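Gudwood 长工作台安装与保养手册
第四节 桌面除锈和上油
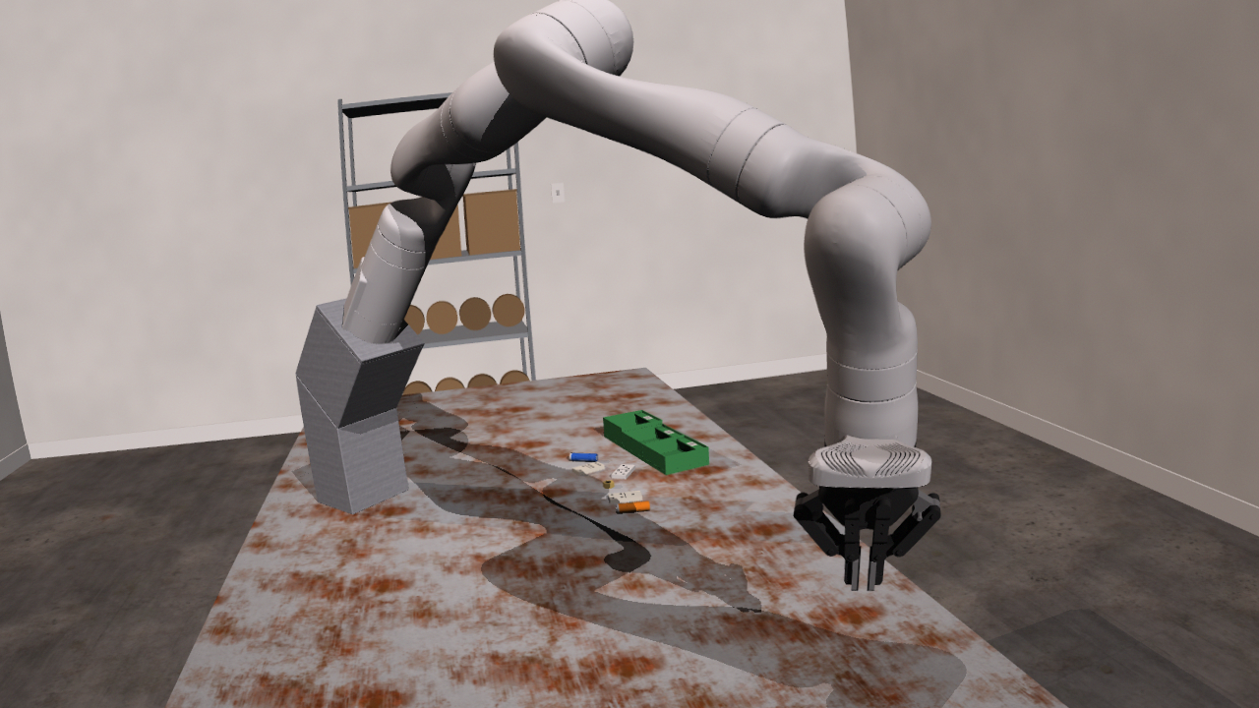
图 4-1 桌面带锈迹的长桌

这一节是我重写过的。老版本只有半页，写着“用细砂纸打磨后上油”，结果我收到一堆来信，问砂纸多细、油多厚、磨花了怎么办。好吧，那就从头讲一遍，啰嗦的地方请多包涵。下面说的都是 Gudwood 的钢面桌，型号 1219（名字就是桌面长度，1219 毫米，没什么玄机）。别家的钢面桌大体也能照做，但要是桌面带镀层或者喷过漆，请先去看那一家的说明书，别拿我的办法往上套。

开始之前

先看看锈到了哪一步。用指甲刮一下，刮下来是粉，手指发黄，这叫浮锈，一个下午就能收拾好。要是摸上去一粒一粒的，刮不动，那就得多花点时间。再往下，如果已经有坑了，坑是磨不平的，我建议把锈清掉、把油上好，坑就让它留着吧。我自己那张桌子靠窗的一头就有一片，用了这么久，一点也不耽误干活。

你需要准备：
随桌附送的除锈膏一罐（132 克装，瓶身写着 Histen）
尼龙百洁布，灰色和红色各一块
不掉毛的棉布，旧T恤剪开最好用
工业酒精或无水乙醇
桌面油
丁腈手套、护目镜、口罩
遮盖胶带

钢丝球我没写进去，是故意的。断下来的细丝会嵌在桌面上，过几天自己先锈起来，到时候你会以为是桌子的问题。

注意：除锈膏是酸性的，别跟漂白水或者任何含氯的清洁剂一起用，也别前脚用完一样、后脚就上另一样。门窗打开，手套戴好。溅到眼睛里马上用大量清水冲洗，然后去看医生，把罐子一起带上。

步骤一：清理和遮盖

1. 把桌上能搬的都搬走。装了台钳的，松开底下的螺栓连底座一起拿下来，底座下面往往是锈得最厉害的地方，很多人漏掉。搬不动、拆不下来的东西，就用塑料布裹好，沿底边贴一圈胶带。
2. 带插座条的版本，先拔掉总电源。只关开关不算。
3. 用软毛刷扫掉铁屑和灰，再拿吸尘器过一遍边角。
4. 沿木质封边贴好遮盖胶带。膏体沾到木头上会发黑，而且颜色吃进去就出不来了。
5. 棉布蘸酒精，把整个桌面擦一遍，去油。布脏了就换一面，换到擦完还是干净的为止。等酒精完全挥发再往下走，这期间别点火，也别在旁边用角磨机！

步骤二：除锈

1. 找个不起眼的角落先试一小块。等到表面颜色没有异常，再放心往大面上涂。
2. 用布把除锈膏薄薄地推开，一次只做胳膊够得着的那么一片。我知道一口气涂满整张桌子很诱人，我也这么干过，涂到那头，这头已经干成一层白壳了，铲得我直骂自己。
3. 静置 20 分钟。夏天屋里热，膏体干得快，可以盖一层保鲜膜。
4. 用红色百洁布打圈擦，力气不用大，多擦几遍比使劲擦强。
5. 湿布擦净，看看效果。还有锈就再来一次，最多连着做两次，剩下的隔天再说。
6. 换灰色百洁布，这次顺着桌子的长边走直线，一个方向，从头推到尾。这样纹路是齐的，上完油会好看很多。

提示：擦完以后，原来有锈的地方颜色会比旁边深一点，灰灰的一块。那是正常的，不是没擦干净，别跟它较劲。上过油，再用上几个月，差别会小下去。

步骤三：冲净和干燥

1. 用拧干的湿布把残留的膏体擦掉，至少换两次水。螺栓孔里面也要擦，拿棉签转一圈。
2. 马上用干布擦干。这里请真的动作快一点，刚露出来的钢面碰了水，泛黄就是转眼的事。
3. 用吹风机的低温档把孔和接缝吹一遍。
4. 再用酒精擦一次，晾干。
5. 撕掉遮盖胶带，慢慢撕，贴着桌面往回拉。

如果你做到这里天已经黑了，也请把下一步做完再去睡。裸着过一夜，梅雨天里基本等于白干。

步骤四：上油

1. 往布上倒油，别直接往桌上倒。一小摊就够了。
2. 全桌薄薄擦一层，边缘和桌面底下能摸到的那一圈也别落下。
3. 放一会儿，去喝杯茶，回来用干净的布把多余的油收掉。手掌按上去不留明显的油印，就算合适。
4. 第二天再上一层，同样收干净。
5. 装回台钳，底座下面垫一张油纸。

注意：沾了油的布不要团成一团扔进垃圾桶，会自己发热，严重的能烧起来。摊开晾在室外不可燃的地方，或者泡在装水的带盖铁桶里。这一条老版本里没有，是我最想补上的。

平时怎么养

湿杯子是头号敌人，垫个杯垫吧。手汗也算一个，干完活顺手拿油布抹一下，花不了多少工夫。每年 4 月我会把整张桌子重新上一遍油，赶在潮气上来之前，你那里要是气候不一样，时间自己挪就好。长期不用的话，上完油盖一块棉布罩，别盖塑料布，塑料布底下会闷出水珠来。（前面说的用塑料布裹东西只是临时的，做完就拆！）

常见问题

擦完有一道道彩虹色：油多了，干布再收一遍。
桌面发黏，粘灰：也是油多，而且放太久了。酒精擦掉，重新上薄薄一层。
工件上沾了油印：在纸上干活的朋友常碰到，铺一块毛毡，或者改用桌面蜡。蜡的用法见第五节，油和蜡不要混着上。
除锈膏用完了：补充装的订货号是 98，在 Rurthorpe 仓库有货，下单时写订货号就行，不用写全名。
封边已经被染黑了：轻的可以用砂纸顺木纹磨掉一点，重的只能换封边条，拆装方法在第二节末尾。

本节修订日期：2020年9月11日，星期五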